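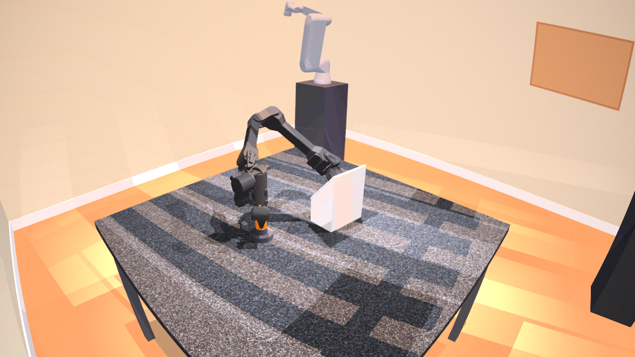

Sim scene, black arm, the daft carpet table. Orange floor not my choice (well, it was the randomiser's).

4 July 2023
by Hanneke Smits

Quick one, I've got a train to catch and the overnight job is still going.

So. Collecting examples in sim for Dillis. Dillis is the policy we're training, named by Ottavio, don't ask. Job is simple on paper: bring the wrist up to an upright object, get behind the top edge, lift, put it down somewhere else. Do it again. Do it again with different walls.

Most of this week has gone on textures. Every new episode gets a fresh floor, fresh table top, fresh light. Some come out almost like a normal room and some look like a hotel lobby had a bad dream. Cream walls are the calm end of it. I used to throw out the ugly ones by hand because they annoyed me, and Alcides caught me doing it in May and was quite right to be cross. The ugly ones are the point. If the policy only works on a tidy grey table then it's learnt the table.

Shadows though. Shadows are where I lose my afternoons. You get a big dark block across one side of the table top and a thin one running from the arm towards the object, and the old version of Dillis went for the shadow about as happily as the thing itself. So now the lights move between episodes. Bautista wants them moving during episodes too. I don't, not yet, one mess at a time.

Numbers, as people keep asking. Each batch is 95 episodes and I drive the first 20 myself, with the hand controller, and the rest are replays of mine with the start positions nudged. Replays that miss get binned. On a bad batch I've binned up to 36, mostly the wrist clipping a top edge on the way down. My driving is the problem there, I come in too low. Ivar comes in from miles above like he's landing a plane and loses hardly any. Slow as anything but his data is cleaner than mine, annoyingly.

Things I changed since the last post:

The white folded shape stays plain. We tried printing patterns on it and the replays got confused at the edges, or rather the labelling did. Back to white.

Pedestal with the pale arm on it stays in the background. It's scenery as far as Dillis is concerned, it shouldn't care, and I want plenty of episodes where there's a second arm in view and it doesn't matter.

Blank panel on the wall, same story. Sometimes it's there and sometimes it isnt. Hangs wonky in some of them. Leaving it.

Files now get saved at the end of each episode instead of the end of the batch. Should have been that way from day one. Lost a whole morning of driving in May when the machine at Tredville restarted itself, still sore about it.

Still to do: camera height. All of my episodes are shot from more or less the same height looking down at the table, and the real bench at Olivares is higher and the camera sits off to one side. Ottavio says just jitter it. Fine, but how much? Too little does nothing and too much and I can't see what I'm doing when I drive. If anyone reading has a sensible range please tell me, comments are open again.

Also the controller has started drifting left. Only slightly. I've been correcting for it without thinking, which means teh correction is in the data. Brilliant. Need to check how far back that goes before I send anything to Alcides.

Right, train. Next batch runs tonight, Ivar is driving.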